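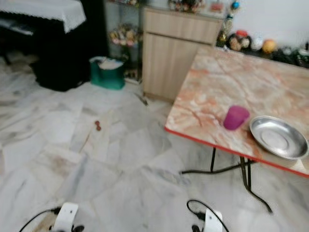 Kitchen Assistant, part time – Pidness House, Grimbridge

Pidness House is a day center for older adults on the north side of Grimbridge. We served 1,017 lunches in January and need another pair of hands in the kitchen.

The job is 3 shifts a week, 9:30 a.m. to 2:30 p.m. You will wash and chop vegetables, portion meals, take the cart to the dining room and clean up afterward. The cook plans the menus and does the ordering. Some guests eat soft or low-salt meals, and you will need to follow the diet sheet closely.

You do not need kitchen experience. You do need to be on your feet for most of a shift and able to lift a full stockpot with help. A food handler card is required within your first month – we pay for the class and the time you spend in it.

Pay is $1,265 to start? No: see the rate sheet at the front desk.

Base pay is $1,266 a month, paid on the last working day. Lunch is included on the days you work. Parking behind the building is free, and the Kiltton bus stops across the street.

To apply, send a short letter and the names of two people who know your work to Ieva Pētersons, Kitchen Manager, or leave them at the front desk before 4 p.m. Interviews will be held in March. Please tell us which mornings you can't work.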